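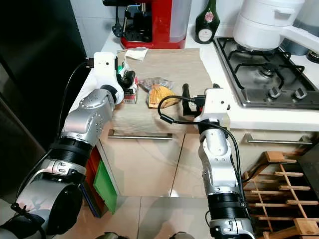

Left arm on the packet, right arm waiting its turn. Kitchen counter setup, teleop.

Packet handoff keeps going wrong, hand guiding or remote?

kvashisht
02/04/2023
Hi all, long post, sorry in advance, get yourself a coffee (the red machine at the back of the counter would be happy to help). I'm Kiran, I've been teaching our two-arm setup to do small kitchen jobs, and I've been driving it remotely for every single demo so far. The job I'm stuck on is picking up a small packet with the left gripper and passing it across to the right one. I have 717 demos recorded and the trained policy still squeezes too early, before the fingers are really around the thing. My boss at Clestex thinks I should drop the remote and just push the arms through it by hand. I'd love to hear from people who have tried both!

mossybracket
Welcome! I'm with your boss on this one. When you hold the arm yourself you feel the contact, and with most remote rigs you're guessing from a video feed and your own nerves. We moved our drawer task over to hand guiding in October and I got more good demos out of one afternoon than I had in the whole week before it. My shoulders were sore, but I was so pleased I didn't mind a bit.

tallow_and_tin
I have to disagree, friendly as ever. With two arms you run out of hands! You can push one of them around fine, but a handoff needs both moving together, and then you've got a colleague on the other arm and the pair of you are bumping elbows over the counter. Your own body also ends up in the camera view, and the policy learns from pictures that have a person in them. Stay remote. Slow down at the grasp and hold still for a moment before you close.

mossybracket
Fair point on the elbows. I only ever did one arm at a time, so I'll give you that. I still think remote demos come out twitchy.

Holloway
Kiran, are all 717 yours, or did other people drive too? We had 5 drivers on a sorting task and each had their own idea of when to close. The policy split the difference and closed in the air.

kvashisht
Oh, that may be it. There were three of us, and I know for a fact that I close earlier than the other two (impatient, always have been). I never thought to tag who drove which.

Holloway
Tag them, then train on one person's runs only and see. I'd also look at the cable on that right gripper. It makes a pretty wide loop out to the left, and I'd want it tied in closer before doing any handoffs.

tallow_and_tin
Seconding the cable. And move the slice of whatever that is with the golden crust while you're at it, I'm hungry now.

kvashisht
Ha, will do. I pulled out the runs by our slowest driver and retrained on just those. Out of 15 tries it closed too early on two, and I could have hugged somebody. The pass to the right arm is still clumsy, so I'm going to record a fresh batch of only that part, one driver, nice and slow. mossybracket, I may yet try your way for the single-arm pickup, my boss would be thrilled.

mossybracket
Do it! Wear comfy shoes and post the numbers when you have them, good or bad.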